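Little Kitchen, Big Table: A Gallery of Our Play Food Corner

Welcome, and thank you for stopping by this page, which has grown a good deal longer than I meant it to. It began as a single post about a box of toy groceries from Vendach, and since then we have added the Price tea set, the Zillov market crates and more small tomatoes than any household needs. The counter at the bottom of the site says this gallery has been opened 2,956 times, and I do hope a few of those visits ended with somebody sitting down on the floor and ordering a pretend lunch.

I have always loved toy food. My grandmother kept hers in a cookie tin with a dented lid, and I can still hear the sound it made when you tipped the whole lot out at once. I suppose I have been chasing that sound ever since — through yard sales, through closing-down sales, and through one very long drive in November to pick up a crate of play vegetables that smelled strongly of somebody's attic.

The notes go in the order we would play a meal, more or less. Setting out first, then cooking, then the washing up (which is pretend too, thank goodness).

Setting the Table

I like to start with everything out where it can be seen. Bins are fine for putting things away at night, but a meal goes better when the food is spread across the table and you can change your mind halfway through about what kind of restaurant you are running. A plain white table is hard to beat for this. Every color shows up, and a strawberry can't hide the way it does on my flowered cloth at home.

The ketchup gets a plate all to itself in this round, an oval one in a pinkish white with a nice raised rim, and the bottle is lying down on it like the main course. The tomato and the orange slice are close by, with the strawberry a little farther off, and there is a bowl of pale yellow pieces that could be bread or could be fries, depending on who is ordering. I vote fries, given the ketchup!
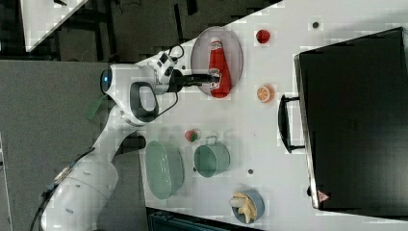
Pots, Bowls and the Good Colander

People write to me more about the dishes than about the food, and I understand it completely. The sage green pair is my favorite of anything on this page. The larger one is an oval colander with holes all over, and the smaller is a round-sided pot with a thin metal handle arching over the top, just right for carrying soup from one end of the table to the other.

A colander is a wonderful thing to have in a play kitchen. It can be a sink, a fruit basket, a helmet or a boat, and when supper is over you can load half the groceries into it and call that tidying. If you are starting from nothing and can only buy 2 pieces, I would get a colander and a pot and let the food come along later.

Bowls are best in a size that overflows a bit. I used to buy the deep ones and found that the food simply vanished down inside. A shallower bowl, heaped up so that a piece or two comes over the rim, looks so much more generous, and it makes even a very small helping feel like a feast.

What We Keep and Where

My own collection stood at 687 pieces the last time I wrote it all down, and I have been told kindly but firmly that this is enough. Most of it lives in shallow Flutus drawers, sorted by color, so that the tomatoes and strawberries share a home and the oranges get along with the carrots. I tried sorting by meal for a while, but the bread wanted to be in all of them.

The ketchup bottle never did fit in a drawer. Tall things stand on the shelf above, next to the milk and a pepper mill with no top, and I have stopped minding how it looks.

More trays and table settings are coming once I have finished sorting the bakery things. If you have a question about a dish or want to tell me about your own cookie tin, the guest book is open, and I read it most evenings after supper.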